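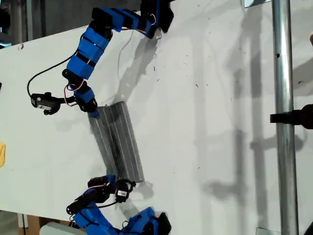
Blue fingers and a grey ridged cylinder on a white tabletop.

Plotora station mapping kit: review

20 February 2020

I have been drawing plans of closed railway stations for a good many years, mostly with a tape, a clipboard and a flask. The Plotora kit is sold to people who do the same thing. It comes as a box of equipment for use on site and a program for drawing up the results at home, and I have now used it on three branch line sites and one junction. I paid for it myself.

In the box are a surveyor's tape on an open reel, two ranging poles that unscrew into sections, a small level on a folding tripod, a pad of waterproof recording sheets and a card with the program's licence number. The canvas bag has a shoulder strap and a separate pocket for old maps. The price was 251 pounds including postage. The bag was on my doorstep three days after ordering.

The tape is good. It is marked in metres on one side and in feet and chains on the other, and the second side is the one I use most, as the company plans I work from were all drawn in chains. The numbers have stayed clear after a winter of mud. The reel handle is on the small side if you wear gloves.

The poles are light and screw together firmly, but the red bands are paint and mine has begun to flake near the joints. I had the old Lurer poles before these and they were heavier, with bands that never shifted. If you already have a decent pair, keep them. The kit can be bought without poles, though you have to ring up and ask.

The level did better than I expected. On a platform that has lost its edging stones it is hard to judge the original height by eye, and at the first site I had always taken the surviving bank for the full platform. With the level set up on the old crossing I found that the far end drops by the height of a brick course and a half, which matches the ramp on the 1890s plan. Setting up takes patience on ballast. The tripod feet are rounded and slide, so I now carry three offcuts of slate to stand them on.

The recording sheets have a printed grid with a strip down the side for notes. Pencil takes well in the rain and ballpoint does not. There are 480 squares to a sheet, which is enough for a small halt at a sensible scale but not for a station with a goods yard. I had to tape two sheets together for the junction, and the grids did not quite line up.

The program

The drawing program, also called Plotora, runs on an ordinary home computer. You type in your measurements, choose a baseline (I use the platform edge wherever there is one), and the plan builds up on the screen. You can lay a scanned map underneath and fade it in and out. This is the best part of the whole kit. I had a scan of a signalling diagram which I had never managed to fit to the ground, and once the two bridges were pinned the signal box landed exactly on the patch of nettles where I had found blue engineering bricks.

There is a set of ready made symbols for buffer stops, water columns, cranes, lamp posts, signals and so on. Most are sensible. The loading gauge is wrong, being drawn as a plain arch with no post, and there is no symbol for a ground frame. Idrisa Kimaro, who edits our society's newsletter, has made up a small set of extra symbols and they load without trouble.

Printing is the weak point. Anything larger than a single page is split across several with no overlap, and the scale bar prints on the last one only. Saving the plan as a picture and printing it from another program gets round this. I wrote to the makers in May and had a civil reply from Margus Jõgi saying that overlap was planned. It has not appeared yet.

The instructions run to a thin booklet. The part on levelling is clear, the part on the program less so, and there is nothing on getting permission to go on to old railway land, which beginners ought to be told about. Much of it is private, and some closed stations are now people's homes.

Compared with others

I borrowed a Plekosix set for a fortnight before buying. It has a laser measure in place of the tape, very quick inside a goods shed but not much use on an open trackbed in sunshine, where I kept losing the dot. Its program is tidier but will not take a scanned map. The Sundaram kit is cheaper and has no level. For somebody who only wants building outlines it would do perfectly well.

Good points: the tape, the level, the map overlay.
Bad points: paint on the poles, tripod feet, printing.

I would buy the Plotora again for the level and the program together. The spare recording sheets are dear, and I shall be ruling my own when the pad runs out.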